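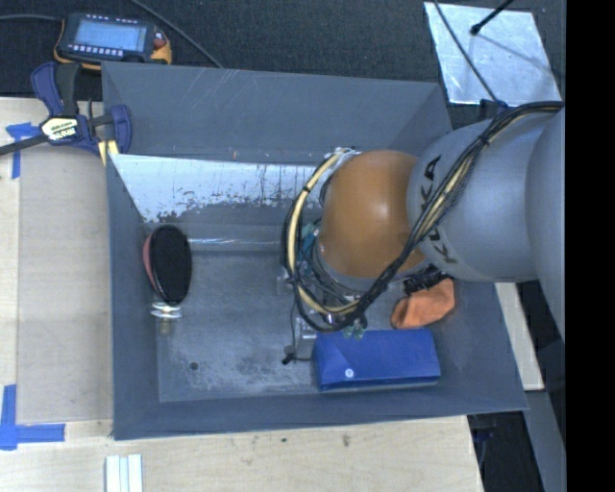
ok garage bin update, because a few of you asked if I ever got to the bottom of the Surthorpe tubs

I did! took me til 4 in the afternoon

the trick with big gray bins is warm water and a drop of dish soap, then leave it alone - go eat lunch

scuffs on the floor of a bin are just wear btw, I quit fighting those years ago. grime comes off, scuffs stay

lids next. I have 300 things to put back in and zero labels, so if anyone has a label maker I can borrow, pls shout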